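Planning for a School Robot
by Kirsty Geddes

Buying a robot arm takes planning. The Valler club has 14 members and saved for 9 months before it chose one. The arm is only the first cost. You also need a gripper - the part that works like a hand.

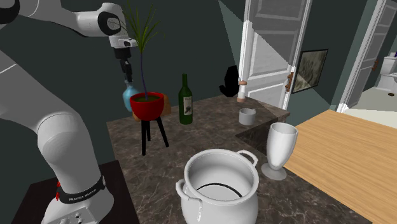 Next, make a list of jobs. A gripper with two fingers can suit some shapes and be wrong for others. Trying jobs on a computer first can save money.
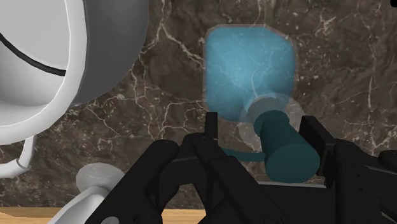 Two gripper fingers on either side of a pump bottle's top.

Last, keep some money for repairs. The Valler club sets aside $30 every April.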